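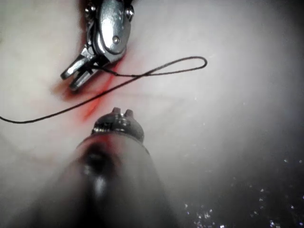 M. Charvát
Redactora de ciencias de la revista Pelus

Buscar en Pelus Escribe una palabra Buscar

¿Cómo se cose una herida?

La piel es una tela muy resistente, pero se puede cortar. Si el corte es pequeño, el cuerpo lo arregla solo: la sangre se espesa, se forma una costra y debajo va creciendo piel nueva. Si el corte es largo o profundo, los dos lados quedan separados y al cuerpo le cuesta más trabajo juntarlos. Entonces hacen falta puntos.

Dar puntos se llama suturar. Es una palabra que viene del latín y quiere decir coser. También se llama sutura al hilo que se usa.

El hilo

El hilo de sutura no es como el del costurero de casa. Está esterilizado, o sea, limpio de microbios, y viene cerrado en un sobre que se abre justo antes de usarlo. Puede ser muy fino, y muchas veces es de color oscuro, negro, azul o morado, para distinguirlo bien de la piel y de lo que hay debajo.

Hay dos grandes familias de hilos. Los reabsorbibles se deshacen poco a poco dentro del cuerpo y no hay que sacarlos. Algunos tardan unas semanas y otros pasan de los 90 días. Los no reabsorbibles se quedan como están hasta que alguien los corta y los retira. En la piel de la mano, por ejemplo, se pueden quitar a los 10 días, aunque eso lo decide siempre quien cura la herida.

La aguja

Una aguja de coser ropa es recta. La de suturar casi siempre es curva, con forma de trozo de círculo. Así entra por un lado del corte, gira por debajo y sale por el otro. Tampoco suele tener agujero: el hilo ya viene pegado a la parte de atrás.

La aguja no se maneja con los dedos. Se agarra con un instrumento de metal que termina en dos piezas estrechas, como un pico que se abre y se cierra. Esas piezas se llaman mandíbulas, igual que las nuestras, y sirven también para sujetar el hilo y tirar de él.
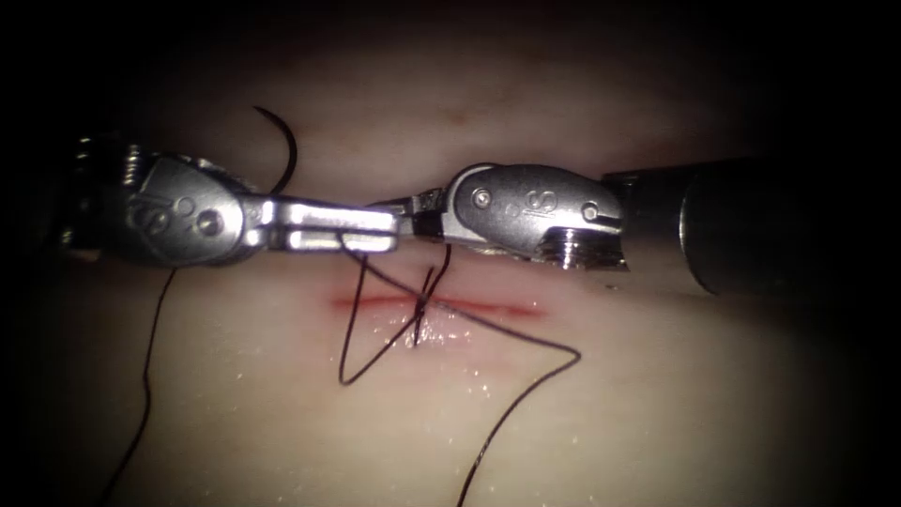 Para coser hacen falta dos instrumentos que trabajen juntos. Uno empuja la aguja y el otro la recoge cuando asoma. Luego llega el nudo. Se hace una vuelta con el hilo, se pasa la punta por dentro y se tira hacia los dos lados. Un nudo solo se podría aflojar, así que se repite, a menudo 3 veces o más. Si se aprieta demasiado, la piel se arruga y le llega menos sangre. Si queda flojo, el corte se abre un poco.

Antes de coser a una persona hay que practicar mucho. Se usan almohadillas que imitan la piel y que ya traen cortes para cerrar. Se puede repetir el mismo punto toda una tarde.

¿Duele?

Antes de empezar se pone anestesia en la zona. El pinchazo de la anestesia molesta un momento. Después se notan tirones, pero la aguja no debería doler. Si duele, hay que decirlo.

Cuidar los puntos

Los primeros días se mantienen limpios y secos, tal como indiquen en el centro de salud. No se rascan, aunque piquen, y no se tira del hilo que sobresale. Si la herida se pone muy roja, se hincha o sale un líquido amarillo, avisa a un adulto.

Palabras nuevas

Sutura: costura que cierra una herida, y también el hilo con que se hace.
Incisión: corte hecho con un instrumento afilado.
Estéril: que no tiene microbios vivos.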